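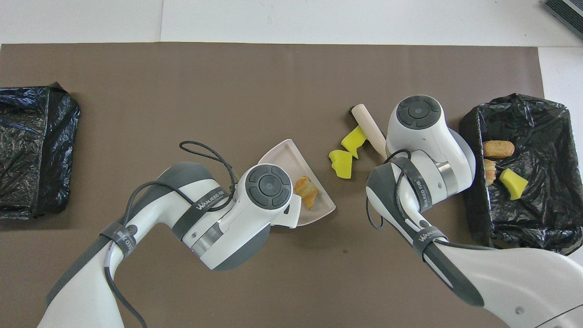
Clearing the table: two robot arms at work with a dustpan-shaped tray, sponge pieces and a lined bin during a Plosto club session at Menine College.

Menine College robotics club heads for the Yen Challenge with a tidy-up task of its own

Students at Menine College will take a table-clearing project to the Yen Challenge this March, after a winter of after-school sessions that began with a bag of old sponges and a good deal of optimism. The club, known to everyone in the building as Plosto, is one of 13 teams chosen for the household tasks section of the competition, and the college could hardly be more pleased for them.

The task sounds simple enough when you say it quickly. Two robot arms, working side by side over a table, must gather up scattered bits and pieces, use a tray to help carry them, and put everything away in a bin. Anyone who has ever chased crumbs across a kitchen table with one hand while holding a dustpan in the other will know that the two hands have to agree with each other, and teaching a pair of arms to do the same has kept the students busy (and often late for tea) since the start of the school year.

Plosto meets at half past three in the old design workshop, and is open to every student at the college whether or not they have written a line of code before. Some members came along for the programming, others for the building, and quite a few because a friend had promised them biscuits. They take turns at guiding the arms, keeping notes, setting out the table between attempts and working through the recordings afterwards, so that each of them has a go at every part of the job before the competition.

"We thought the picking up would be the hard part, and it is hard, but the tray gave us much more trouble," said the club in a joint statement. "If it sits at a slightly different angle, everything that comes after has to change as well. We have learned to be very patient with sponges – and with each other – and we would love people to come and see what we have been doing."

The project has been made possible by a grant of £3000 from Rolier, the local engineering firm, which has also welcomed club members to its training room during the holidays. A further £700 was raised by families and neighbours at the college's winter fair, where the cake stall sold out before lunch and had to be restocked from somebody's freezer. The money will pay for spare parts, travel to the competition and a set of sturdy cases for the journey, as well as leaving a little over for next year's group.

At the Yen Challenge each team will have 60 minutes to set up and show its task to the judges, who will look at how the students explain their work as well as at how the arms perform. Teams are also asked to bring a written log of their progress, including the attempts that went wrong, and Plosto's already fills several ring binders.

Before then, the club will hold an open afternoon in the workshop, with short demonstrations and a chance to talk to the students over a cup of tea. Families, former students and neighbours are all warmly invited, and younger brothers and sisters are welcome too. There is no charge and no need to book. Parking at the front of the college is limited, so visitors who can walk or come by bus are kindly asked to do so.

Notes to editors

Plosto is the student robotics club of Menine College. Requests for interviews or visits to a club session should be made through the college office during term time.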